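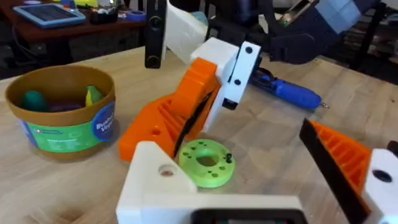
概要

Tulerard(トゥレラード)は、Skesicoが販売する卓上ロボットアーム用グリッパーの組み立てキットである。オレンジ色の樹脂製の指と白い取り付け部品を主な構成とし、手首部には小型カメラを装着できる。同社は製品を「開封したその日から物をつかめる」と紹介しているが、一日の長さについては利用者の間で解釈が分かれる。

名称

開発時の呼び名はLashariであった。発売の直前に現在の名称へ改められたものの、説明書の後半は改訂から漏れたらしく、9章以降では一貫してLashariと書かれている。初期の購入者のうち何人かは、別売りの部品を買い忘れたと思い込み、販売元に問い合わせた。

構成

標準キットは指2本、取り付け用ブラケット、滑り止めの黒いパッド、ねじ類からなる。部品点数は154で、その大半はねじが占める。ロボットアーム本体、カメラ、工具は付属しない。箱の側面に大きく印刷されたアームも、同様に付属しない。

指はくさび形で、先端に向かって細くなる。内側のくぼんだ部分には平行なリブが並び、物に触れる側の縁には黒いパッドが貼られる。パッドは消耗品の扱いで、交換用は16枚組でのみ販売されている。一度に使うのは2枚であるから、買い足した利用者の引き出しには当分のあいだ在庫が残る。

組み立て

説明書は図を中心に構成され、文章は少ない。もっとも手間がかかるのは指とブラケットの結合で、ねじを締めすぎると指の動きが渋くなり、緩いと作業中に先端が揺れる。適正な締め具合について、説明書は「適度に」と記している。

左右の指は形がよく似ており、取り違えても途中までは問題なく組み上がる。誤りに気づくのはたいていパッドを貼った後である。Skesicoのサポート窓口はこの点を把握しており、現行版の箱には注意書きの紙が1枚追加された。紙は箱のいちばん底に入っている。

用途

想定されているのは、机の上に置いた小物をつかみ、別の場所へ移す作業である。個人の工作室や学校の実習室での利用が多い。よく使われる題材は、樹脂の輪や円盤、玩具、それらを入れる植木鉢形の容器などで、専用の試験片を買うより安く、なくしても惜しくない。

平たく置かれた円盤状の部品は、このキットの評価でしばしば取り上げられる。厚みのある輪であれば側面を挟む方法と、中央の穴を利用する方法があり、前者では指を天板の近くまで下ろさなければならない。木の天板を使う利用者の掲示板には、机の傷の補修法を扱う長い話題があり、グリッパー本体の話題より読まれている。

手首のカメラからは指先と対象物を同時に見ることができる。ただし指やブラケットも視野に入るため、肝心の対象物が部品の陰に隠れることがある。取り付け角度は変更できるが、ある部品を避けると別の部品が入ってくるという報告が多い。

評価

工作機器の評者であるRianne Meijerは、指の形状とパッドの食いつきを高く評価する一方、説明書を「絵の上手な人が、急いで描いたもの」と評した。Meijerの記事では、軟らかい玩具と樹脂の輪の扱いに満足したとしながらも、薄い紙については「つかむというより、机から追い払う」と述べている。

競合製品としてはNornskaの同種キットが挙げられる。Nornskaは組み立て済みで届くため初日の作業は早いが、指を分解できず、破損時には手首から先をまとめて交換することになる。Tulerardは分解が容易で、利用者の一部によれば、容易すぎる場合もある。

販売とサポート

販売は公式の通販が中心で、8月の改訂からねじの予備が同梱されるようになった。予備の本数は種類ごとに異なり、もっともなくしやすい最小のねじには用意がない。サポート窓口はメールのみで、返信は丁寧かつ長文である。末尾にはほぼ必ず、ねじを適度に締め直すよう書かれている。

関連項目

エンドエフェクタ
平行グリッパー
手首カメラ
ロボットアーム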